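**Rulliscombe knot** is the name given to a supposed local way of tying keys together, said to come from the village of Rulliscombe. The claim rests on one pamphlet, printed in Lirkstead in 1926, and no earlier mention has been found. Gervásio Furtado repeated it in 1995 without adding a source.

Locksmiths in Sornthorpe kept keys on plain split rings — as did most of the trade.

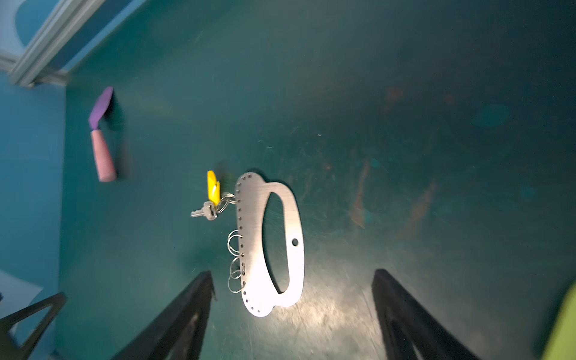 The pamphlet's date for the custom is also doubtful, as it names an inn built later.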